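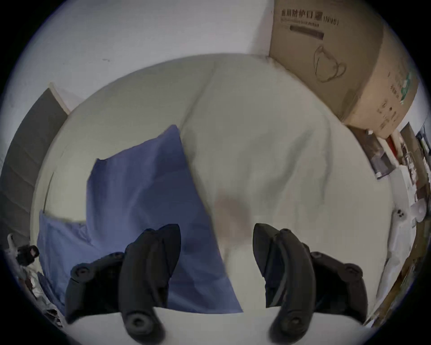 The view from the gripper's own camera, with two blue pillows on the bed.

Questions we get about the Samcombe bedding study

What is the study about, in a sentence or two?
We want a robot arm to learn how to handle soft things on a bed, and we would like it to learn from people. Somebody holds the gripper in one hand, does the chore the way they would at home, and the camera on it records the view the robot will later have to work from.

How many recordings did you use?
The first round had 427 recordings, and we kept 238 of them for training. The rest were set aside, mostly for gaps in the motion tracking – a bit of a heartbreak after all that folding, but a gap teaches the arm some very odd habits!

Why beds? Why not a nice tidy lab table?
We did start on tables, and the method (we call it Mukholm, after a long evening of worse suggestions) did quite well there. Cloth on a mattress is a different matter, though. The surface gives, the sheet has creases of its own, and a bunched-up piece of fabric hardly ever takes the same shape twice.

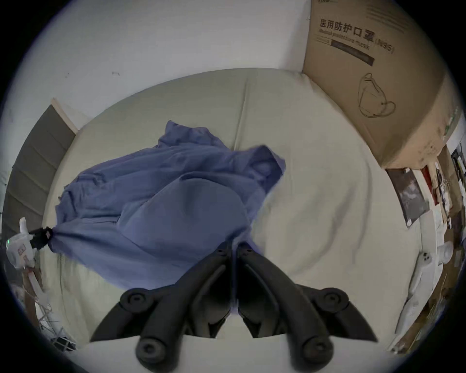
Isla Ritchie wrote to ask whether the arm needs to know what shape the cloth is in before it moves. It doesn't, at least not as a separate step. The policy goes straight from the camera view to the next short stretch of motion, then looks again and corrects itself.

And how well does it do?
Our February tests covered 158 tries in six bedrooms the policy had never been trained on, and it finished around two-thirds of them. Thin cloth is still the hardest – the fingers like to pick up the sheet along with it.

Can I try the method on my own robot?
Please do. Write to Hubert Aebischer and tell him which arm you have, and he'll send you the setup notes.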